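# Checking Your Blood Pressure at Home

Home readings are only useful if you take them the same way each time. The steps below are for an upper-arm monitor.

**Before you start**

- Don't smoke, exercise or drink coffee for 30 minutes beforehand.
- Use the bathroom.
- Take off thick sleeves. The cuff goes on bare skin.
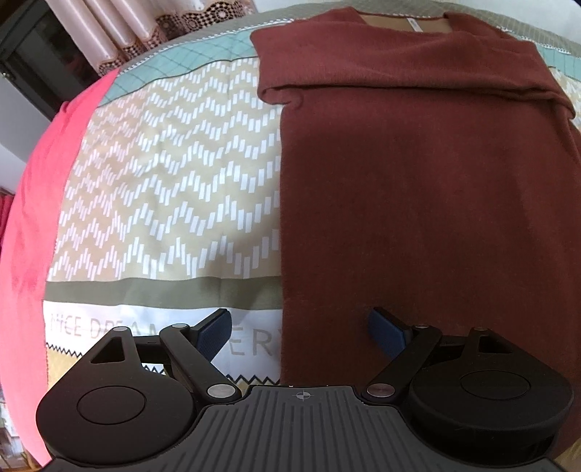
*Maroon sweater, folded, on the bed.*

**Taking the reading**

1. Sit in a chair with your back supported and both feet flat on the floor.
2. Rest quietly for five minutes.
3. Put your arm on a table so the cuff is level with your heart.
4. Wrap the cuff just above the bend of the elbow. You should be able to slip a fingertip under the edge.
5. Press start. Don't talk until it finishes.
6. Wait one minute and measure again.
7. Write down both results, with the time.

Measure in the morning before any medicine and again in the evening. Bring 14 days of readings to your appointment. The sheet we hand out at the Mullholm clinic has room for 21.

A cuff that is too small reads high. Measure around your upper arm and check the range printed on the cuff.
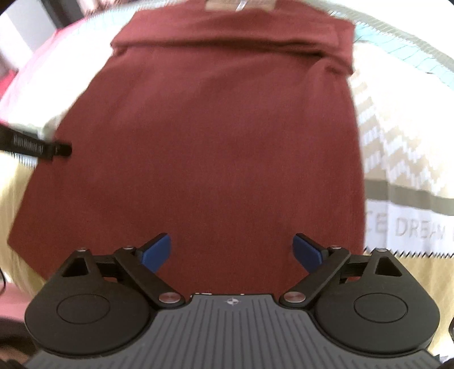
Iddale wrote in to ask whether it matters which arm you use, as the left always comes out a little lower. Try both on the first day, then stay with the arm that gives the higher number.

If the top number is over 200, rest for five minutes and repeat. If it is still that high, call your doctor right away. Call 911 if you also have chest pain, trouble breathing, weakness or trouble speaking.

Page updated Sunday, October 24, 2021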